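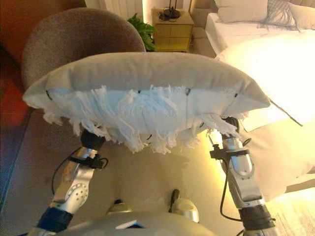

Nawal Kabbaj was on her knees when I arrived, with a torch between her teeth and one hand up behind a robot's wrist. She waved the other hand at a stool, so I sat. It took her a good five minutes to get the torch out and say hello.

She looks after the two-armed machine at Sonlow, where it spends its days handling soft furnishings in a room done up like a rather nice bedroom. I'd come to ask about the robot, but Nawal wanted to talk about cables, and to be fair she had plenty to say.

"People look at the hands," she told me. "I look at whatever's hanging off the arm behind the hands. If a cable's too tight it pulls at the plug every time the wrist turns, and if it's too slack it'll catch on a chair." She likes a loop that stands out from the arm a bit — "like a jug handle" — and she sets it with the wrist turned as far as it'll go, never with the arm at rest.

Each arm has a black bracket strapped on near the gripper, and those straps are the first thing she checks in the morning. She pushes the bracket sideways with her thumb. If it shifts at all she undoes the strap, wipes the metal with a dry cloth and starts again. I had a go and thought it felt solid. She tried the same one and tutted.

Then there's the fluff. I hadn't thought about fluff! The cushion it's been lifting lately has a smooth grey face and a great shaggy fringe on the other side, and the grippers go right up into the tassels to hold it.

"Threads get everywhere," Nawal said. "They wind round anything that moves. I go in with tweezers and a soft paintbrush. No compressed air, please, it only blows the stuff further in." She does it every 70 lifts, and keeps the tally in a school exercise book on the windowsill. The day I visited, it had got to 211 since the last full strip-down, which in her view was plenty.

I asked what a full strip-down involves. Power off first, arms lowered onto a folded blanket, grippers off, pads out, everything laid on a tray in the order it came away. The pads get swapped as a pair, even when only one looks tired. "You put one new one in against an old one and it holds crooked," she said. "Then somebody blames the software." She used to work on packing lines at Clandurine and reckons she's heard the software blamed for a loose screw more times than she's had hot dinners.

After that she runs both arms through a slow check with nothing in them, 17 positions a side, and listens. She really does just listen, head tilted, coffee going cold. There was a faint tick in the left wrist back in August that didn't show up in any of the logs. It was a screw under the cover, half a turn loose.

And when it's all back together? "A cushion," she said. "Held flat, both hands, and I watch the middle of it. If one side dips I go back to the straps."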